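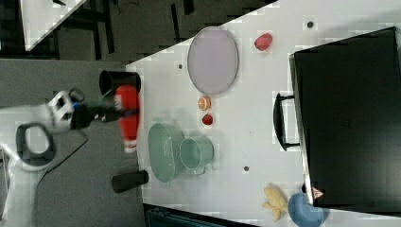

Ticket 271, opened by Santosh Semwal, Sovstead Tennis Club, July 5, 2020

Hiya, me again I'm afraid! The ladder page has gone funny since the last Skakska update and I've got a club full of people asking me who they're playing next. Reddy beat Ekum in straight sets on court 4, I typed the score in, pressed save, and the page put Ekum up a place and dropped poor Reddy to the bottom. I tried moving things about on paper to see if I could spot a pattern and all I worked out is that the winner and loser are being swapped whenever there's a tie-break in the first set.

What I've tried so far:

Logged out and back in. Same.

Deleted the match and put it in again with the loser's score first. That gave me the right winner but the wrong score, so Reddy now has a 6-7 set he swears he never lost.

Different browser, and then my daughter's laptop. Same on both.

Went back through the results to January. There are 147 in there and the old ones look fine, so it's only the new ones, 38 of them, that I don't trust.

Update, after tea: your chap rang (thank you, that was quick!) and had me untick "short sets" in the ladder settings. I put in a made-up 7-6, 6-2 and it came out the right way round, hooray. The matches already saved are still wrong though, and I really don't fancy typing them all in again. Can you rerun them from your end? Please leave the ticket open until the ladder's right, and I'll keep the paper copy pinned up in the clubhouse for now.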